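Skistero TV Streamer: Setting Up Over-the-Air Recording
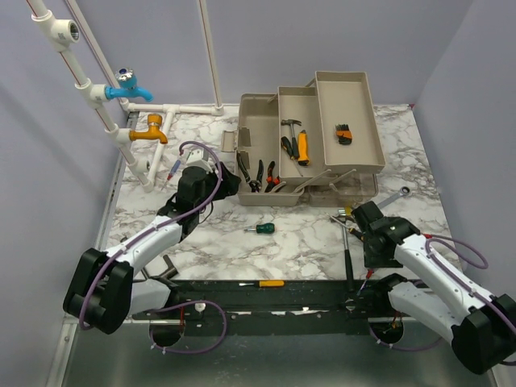 Before you begin, connect the antenna and complete the channel scan.

1. Open Settings and select Recording.
2. Plug a USB drive of at least 500 GB into the rear port. Drives up to 1000 GB are supported.
3. Select Format Drive and wait for the status light to turn solid green.
4. Enter your ZIP code to load the Festeck program guide.
5. Select a program and press Record.

Caution: Formatting erases all files on the drive.

Note: Recordings play only on the unit that made them. Copy-protected broadcasts cannot be recorded. If error 510 appears, reseat the USB cable and repeat step 3.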